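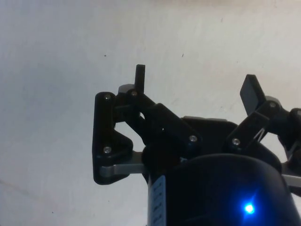
The gripper with its fingers open, blue light on.

About us > Visits and open days

Posted in November by Hortensia Pereyra

Rebane is a small automation workshop in Dorkau. We set up robot arms for firms that pack, sort and load goods, and we train the people who will work next to them. Ngọc Quan and Brynhildur Arnardóttir started the company in a rented unit behind the Zaltarberg depot. We now have 600 square meters on the same street and a staff of 14.

Most of our customers come to see a robot work before they order anything. We open the workshop to them on weekdays by appointment, and to everyone else on one Saturday in November. Some 3157 people have come through since the first open day, a good part of them from the technical school across the road.

What a visit looks like

A visit takes two hours. Thu Trương meets the group at the front desk, hands out safety glasses and goes over the floor markings. The first half hour is spent at the Wultia bench, where a gripper is taken apart and put back together. Visitors may handle the finger links and the screws.

After that the group moves to the arm. Uyên Lưu runs it at low speed and explains how the wrist camera is used to line up the fingers before a pick. The camera's picture is shown on a screen so people at the back can follow. It gives a close view of the fingers and whatever is behind them, and a lot of the questions we get are about that view.

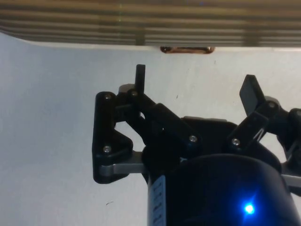

Booking a visit

Groups of up to 5 can book by phone or at the front desk. Larger groups are split in two and start half an hour apart. School groups should bring one adult for each half. Children under ten are welcome on the open day but can't go past the yellow line.

There is no charge. Parking is in the yard on the left, and the door code is given when you book. Please wear closed shoes.

We use cookies to keep this site working and to count visits. By staying on this page you accept them. Accept | Settings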